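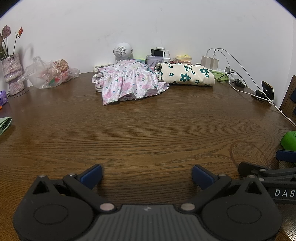
Harketti hand-held gripper: finger pad and linkage service kit

Part no. 1716
For the two-finger hand-held gripper, sold singly or as a pair
In stock. Ships from our Brikow warehouse.

The 1716 kit contains the parts that wear on a hand-held gripper in daily use. It covers the blue finger pads, the linkage pins and the washers between the arms. One kit services one gripper. If you run a left and a right unit together, order two kits and do both on the same day, so that the pads wear at the same rate.

What is in the kit

Finger pads, blue, one pair
Linkage pins with retaining clips, one set
Thrust washers, one set plus spares
Pad screws, pre-coated
Hex key, 2 mm
Small tube of Adard dry-film lubricant
Printed instruction card

The kit does not include finger arms, the top panel or any electronics. Those are listed under Spare Parts.

When to change the pads

Look at the pads under a desk lamp before each working day. A good pad has an even, dull surface. Replace both pads if you find any of the following:

Shiny patches on the gripping face
A cut or split you can catch with a fingernail
A pad that rocks on its arm after the screws have been tightened
Tips that no longer meet when the gripper is fully closed

Always change pads in pairs. A new pad working against an old one will pull small parts to one side as it closes, and the opening reading will be off by the difference in thickness.

Pads used on cloth and soft packaging last a long time. Pads used on cardboard, unglazed ceramic or anything with grit on it do not. Most of our customers keep one spare kit on the shelf.

Changing the pads

Switch the gripper off and unplug it. Lay it on its back on a soft cloth.

1. Open the fingers all the way and keep them open with the foam block from the original packaging. A folded cloth also works.
2. Remove the pad screws with the 2 mm key. Turn slowly. If a screw will not move, warm it with a hair dryer for a minute and try again.
3. Lift the old pad straight off. Wipe the seat with isopropyl alcohol and let it dry.
4. Set the new pad on the seat with the molded arrow pointing toward the tip.
5. Start both screws by hand, then tighten them a little at a time, going back and forth between the two.
6. Repeat on the other arm.
7. Remove the block and close the gripper slowly. The tips should touch first, then the rest of the pad.

The coating on the new screws needs 3 hours to set. Do not use the gripper during that time.

Servicing the linkage

The linkage needs attention less often than the pads. We suggest once every 42 working days, or sooner if the fingers feel stiff or you hear a click when they change direction.

Work on one joint at a time and finish it before going to the next. Push the old pin out from the clip side, wipe the bore, replace the washer and fit the new pin. Put one drop of the Adard lubricant on each joint and move the arm through its full travel. Wipe off whatever comes out. Do not use spray oil -- it runs down into the housing and ends up on the encoder.

When both arms are done, hold the gripper with the fingers pointing up and let go of the trigger. The arms should open together and stop together. If one lags behind the other, the washer on that side is usually in upside down. The chamfered face goes toward the arm.

After service

Run the zero routine each time pads or pins have been changed. Close the gripper fully with nothing between the pads, hold for a slow count of five, and press Set Zero in the Pellegrini software. Then open fully and press Set Span. If the software reports a span error, check that the foam block is out and that no cable is caught in the linkage.

Write the service date on the label inside the battery door. On a pair, write left or right as well. The two housings look alike and are easy to mix up on a bench.

Setting up for regular use

Keep the grippers on a flat table with enough room to lay each one down on its side. Coil the cables loosely and keep them away from the arms. A cable pinched in the linkage is the most common repair we see, and the warranty does not cover it.

Charge the units at the back of the table or on a separate shelf. Keep drinks and spray bottles well away while the battery door is open.

Clean the top panel with a dry brush. The ribs collect dust, and a damp cloth pushes it further in.

Compatibility

Kit 1716 fits all Harketti two-finger hand-held grippers with pinned arms. It does not fit the earlier version with molded flexible arms. If your gripper has no visible metal pins in the arms, you have the earlier version and need a different kit. Write to us with the serial number and we will tell you which one.

Clear pads and extra-soft gray pads are on order and should be listed in September. They use the same screws and seat as the blue pads.

Repairs

If you would like us to do the work, send the gripper in its original case with the cable. Take out the battery and keep it. Pieter De Haan runs the repair bench and will email you before doing anything beyond the standard service. Please include a short note saying what the gripper was doing when the problem started -- "stiff on the left side after closing" is more useful to him than "broken."

Grippers sent in pairs are serviced and zeroed together and go back in the same box.

Returns

Unopened kits can be returned for a full refund. We cannot take back kits once the screw packet has been opened.

Page updated Wednesday, August 28, 2024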